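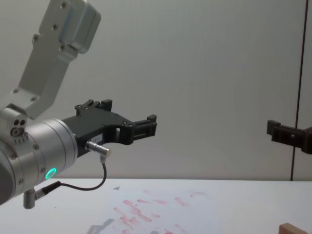

件名: Re: [トマト種ML] カヴラ系の品種、春まきで間に合いますか
日付: 2024年4月9日

皆さま、こんにちは。

いつもは読むばかりなのですが、カヴラの名前が出てきたので飛びついてしまいました。うちではCandachとPrundodierの両方を育てています。どちらも大好きな品種なので、つい長くなります。お急ぎの方は発芽のところだけ拾ってください。

> はじめて投稿します。
> 先日、種の交換会でCandachとPrundodierという品種をいただきました。
> 袋には「Cavura谷の在来系」とだけ書いてあり、まき方の説明がありません。
> 検索してもほとんど出てこず、困っています。

そうなんです、本当に情報がないんですよね! 私がはじめて手に入れたときも、袋の裏はまっ白でした。当時はSegers種苗の通信販売にだけ載っていて、そのカタログの紹介文も「味は濃い、皮は薄い」という一行きり。それで買ってしまった私も私ですが、今でもあの一行は正しかったと思っています。

カヴラは山あいの谷で、夏の昼は暑くても夜になるとすっと涼しくなる土地だそうです。この夜の涼しさを頭に入れておくと、二つの品種の癖がだいぶ読めるようになります。どちらも熱帯夜が続くと花を落としやすいし、そのかわり梅雨前の肌寒い時期には、ほかのトマトが縮こまっている横で平気な顔をして伸びています。

> 今からまいても間に合うでしょうか。
> こちらは関東の平地で、庭の一角とプランターがあります。

間に合います。ぜんぜん大丈夫です。むしろ早まきして窓辺でひょろひょろにしてしまうより、今の時期に暖かくしてさっと出したほうが、私は成績がいいです。ただしCandachのほうが花の上がりが遅いので、迷っている時間があったら今夜にでもCandachをまいてください。Prundodierはその次の週末でもかまいません。

> 発芽にはヒーターが必要ですか。
> 以前ふつうのミニトマトの種をまいて、ひとつも出なかったことがあります。

ヒーターは、あれば便利です。私は3,000円の育苗マットを使っています。買ってよかった道具の上位に入ります。でもその前の年までは、冷蔵庫の上に載せた菓子箱で出していました。それでもちゃんと出ました。

ひとつも出なかったというお話、状況がわからないので断言はできませんが、いちばん疑わしいのは水のやりすぎです。種まき用の土はぎゅっと握って形が残り、指でつつくとほろっと崩れるくらいが目安です。受け皿に水がたまっていたら捨てます。覆土は薄く、種が隠れればじゅうぶん。その上に新聞紙を一枚かけて霧吹きで湿らせておき、芽が見えたらその日のうちに外します。外し忘れて半日出かけると、もやしになります(何度もやりました)。

それからカヴラ系の種は、表面の毛が少し長めです。水をはじいて浮いてくることがあるので、まく前に湿らせたキッチンペーパーに一晩はさんでおくと落ち着きます。Prundodierはとくにこれが効きます。芽の出かたがそろうので、あとの鉢上げがとても楽になりますよ。

> 鉢上げのタイミングと、植えつけの目安も教えていただけるとうれしいです。

鉢上げは本葉が開いて、指でつまめる大きさになったらです。茎ではなく葉を持ってください。トマトは茎から根が出るので、双葉のすぐ下まで深く埋めてしまってかまいません。鉢上げした日は日陰に置き、翌日から外の光に慣らしていきます。風にあてるのもいいです。手のひらで苗の頭をそっとなでてやると茎が太くなるという話があり、私は毎朝やっています。効いているのかどうかは知りません。気持ちがいいのでやめられません。

植えつけは最初の花房のつぼみがふくらんだころ。Candachはここで待ちきれずに小さい苗を植えてしまうと、葉ばかり茂って、花が飛びます。うちの庭では2年つづけてこれで失敗しました。藪のような立派な株に、実がぽつり、ぽつり。ポットの中で少し窮屈な思いをさせるくらいがいいようです。

元肥は控えめにどうぞ。市販の「野菜の土」を使うなら、最初は何も足さなくていいと思います。追肥は最初の房の実がピンポン玉になってからで、葉の先がくるんと内側に巻いているあいだは我慢です。
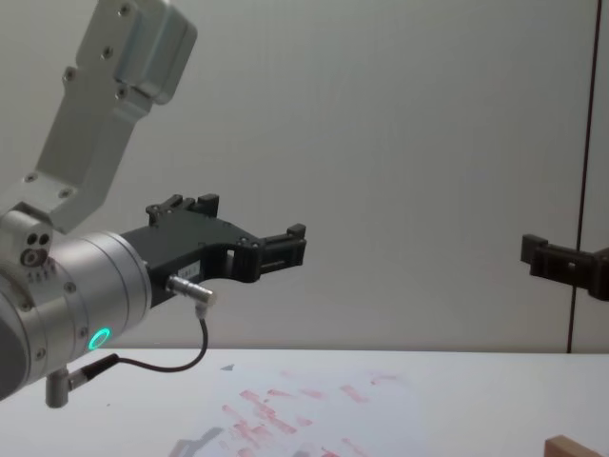 ■ 二つの品種のちがい

せっかくなので、うちで育ててみた印象も書いておきます。よその畑ではまたちがうはずなので、育てている方、どんどん突っこんでください!

Candachは平たくて、肩にひだのある実です。色は赤というより、れんがに近い朱色。熟しても肩に緑が残るので、真っ赤になるのを待っていると採りどきを逃します。おしりの側から押してみて、ほんの少し弾力が出たらもう食べごろ。切ると種の部分が小さくて、果肉がみっちり詰まっています。生でもおいしいのですが、私は断然、厚切りにして焼くのをおすすめします。フライパンに油をひいて、塩をふって、触らずに待つ。縁が焦げてきたころの匂いときたら、もう!

Prundodierは細長い、先のとがった実です。水気が少なくて、生で食べると正直ちょっともそもそします。がっかりしないでくださいね。これは煮るための品種です。鍋に入れるとあっという間に崩れて、ほかのトマトなら煮詰めるのにかかる時間が半分で済みます。皮も湯むきなしで気になりません。瓶詰めにして冬まで取っておくなら、私はこれしか植えたくないくらいです。

仕立てもちがいます。Candachはどこまでも伸びるので支柱は長いものを。1本仕立てが教科書どおりですが、うちでは花の下のわき芽を残して二またにしています。Prundodierは途中で伸びが止まる性質なので、わき芽はあまり神経質に取らなくて平気です。プランターに植えるならこちらですね。ただ実が一度に重くなって倒れやすいので、支柱は3本立てて、ひもでぐるっと囲ってやってください。

■ 病気と天気

雨よけはできればあったほうがいいです。Candachはあの薄い皮のせいで、乾いたあとに大雨が来るとてきめんに割れます。屋根がむずかしければ、株元に敷きわらを厚く敷いて、土の湿り気の変化をゆるくするだけでもちがいます。割れた実はその日のうちに焼いて食べてしまいましょう。

Prundodierで気をつけたいのは尻腐れです。プランターで水を切らすとすぐ出ます。朝の水やりを欠かさないこと、それと肥料をやりすぎないこと。最初の房に少し出ても、その後の房でおさまることが多いので、あわてて株を抜かないでください。

8月の暑い盛りは花がぽろぽろ落ちます。夕方、葉に軽く水をかけてやると、カヴラの夜を思い出すのか(勝手な想像です)少し持ち直します。私はこの時期は実を採ることより、株を生かしておくことだけ考えています。涼しくなってからもうひと山来て、この秋の実がまた味が濃いんですよ。

■ 種とりについて

> うまく育ったら、次の交換会に種を持っていきたいです。

ぜひぜひ! 固定種なので、採った種からちゃんと同じものが育ちます。トマトは自家受粉しますが、Candachは花の大きいものだと柱頭が外に飛び出していることがあり、そういう花は虫が交ぜてしまうかもしれません。気になるなら、つぼみのうちにお茶パックをかぶせて、実がついたら外して目印の毛糸を結んでおきます。

採るのは、株の中ほどの房の、形のいい実から。完熟させて、種をゼリーごと瓶に入れ、室温で3日置きます。表面に白い膜が張ってちょっとすごい匂いになりますが、それで合っています。家族には先に言っておいたほうがいいです。あとは茶こしでよく洗って、お皿に広げて乾かすだけ。紙の上で乾かすとくっついて泣くので、つるつるしたお皿がいいですよ。袋には品種名と採った年、それからぜひ、まき方も書いてあげてください。

手元にCandachの種がまだありますので、もし発芽に失敗したらMLに一声かけてください。封筒でお送りします。どなたか、Prundodierを寒い地方で作っている方がいらしたら、植えつけの時期を教えていただけませんか。北の友人に苗を分ける約束をしていて、そこだけ見当がつかないのです。

あと、Segers種苗のカタログに以前載っていた黄色いカヴラ系、名前を思い出せる方はいませんか? 葉がじゃがいもみたいな形のやつです。あれをもう一度育てたい!

千葉の海寄り・砂地の畑より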